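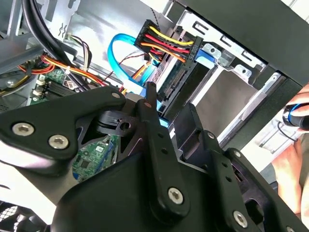
Häufige Fragen zur Demontagerichtlinie für PC-Zellen

Stand: März. Gültig für alle Arbeitsplätze der Linie Parari und für die Versuchszelle Chambi.

Für welche Tätigkeiten gilt die Richtlinie?

Für das Ausbauen von Laufwerken, Speicherriegeln und Kabelsätzen aus Desktop-Gehäusen, sofern Roboter und Mensch denselben Arbeitsraum nutzen. Rein manuelle Plätze fallen unter die Arbeitsanweisung Stulter.

Wird eine trennende Schutzeinrichtung benötigt?

Das entscheidet die Risikobeurteilung der konkreten Anwendung. Grundlage sind ISO 10218-2 und für den kollaborierenden Betrieb ISO/TS 15066. Ein Roboterarm mit Kraftbegrenzung macht die Zelle noch nicht sicher; Greifer, Werkstück und Gehäusekanten sind mitzubetrachten. Gestanzte Blechkanten und Laufwerkskäfige gelten bei uns grundsätzlich als Schnitt- und Quetschstellen.

Darf im Gehäuse gearbeitet werden, während der Greifer sich dort befindet?

Nur im freigegebenen Modus und mit reduzierter Geschwindigkeit. Hände bleiben außerhalb der Greifergelenke. Das Bediengerät des Roboters muss vom Platz aus erreichbar sein.

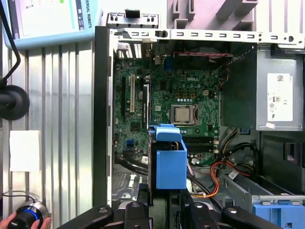

Bei zwei Personen am Platz führt genau eine den Roboter. Ein Wechsel wird angesagt und bestätigt, bevor die nächste Bewegung beginnt.

Wie ist das Gehäuse vorzubereiten?

Netzkabel abziehen, Einschalttaste mehrere Sekunden drücken, Gehäuse auf die Seite legen, Seitenwand abnehmen. Das Netzteil bleibt geschlossen — ausnahmslos, auch bei Geräten, die lange gelagert wurden.

In welcher Reihenfolge wird ein Laufwerk entnommen?

1. Strom- und Datenstecker am Steckergehäuse fassen und abziehen, nie an den Adern.

2. Kabel aus dem Entnahmeweg legen.

3. Verriegelung lösen, Träger anfahren und mit der im Programm hinterlegten Kraft greifen. Der Grenzwert für Kunststoffträger liegt bei 44 N.
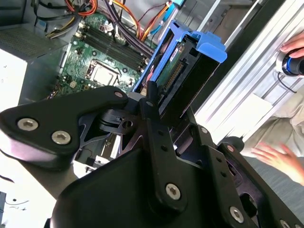 4. Laufwerk in die Ablage setzen. Die freiliegende Leiterplatte darf dabei weder Greifer noch Rahmen berühren.

Welche ESD-Maßnahmen gelten?

Maßgeblich ist IEC 61340-5-1. Handgelenkband und Ableitung der Arbeitsfläche sind vor Schichtbeginn zu prüfen, der Greifer ist in das Erdungskonzept einzubeziehen.

Was wird dokumentiert?

Programmversion, Greifertyp, eingestellte Kraft und jeder Schutzhalt. Die Einträge erfolgen in Wirkine unter Formular 287. Nach zwei Schutzhalten am selben Gerät wird manuell weitergearbeitet und der Vorgang gemeldet.

Wann ist die Risikobeurteilung zu wiederholen?

Bei jedem Wechsel von Greifer, Fingern oder Aufspannung sowie bei neuen Gehäusetypen. Derzeit sind etwa 39 Typen freigegeben; die Liste liegt in Wirkine.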